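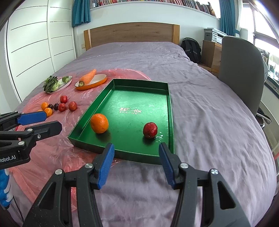 An apple and a mandarin on the tray, between the blue finger pads of a hand-held gripper.

Opinion
July
By Ailsa Jardine

Every summer somebody at Olstead asks me what we ought to buy first, and every summer I disappoint them (sorry, Finlay!) by saying hand-held grippers, and a few bags of shopping to go with them.

I do understand the pull of a proper arm. Finlay Laing had the Lullach brochure open at lunch for most of a week, and it's a handsome thing. But an arm wants a bench, a guard, a service contract and someone patient to look after it, and our budget for the year had £1,416 left in it when I last looked. Two grippers you can carry under your coat will go wherever the work is, even if that's a bed with a duvet on it, and people pick up the knack over a cup of tea.

So my plea to anyone filling in a form this month is to put down the small tools now, leave a decent line for spare pads and groceries, and come back to the arm in 3 years, when you'll know what you want it to do.

Filed under: Kit & Budgets

More from Opinion
Flora Baxter: Renting before you buy
Lorna Buchanan: The spares cupboard, revisited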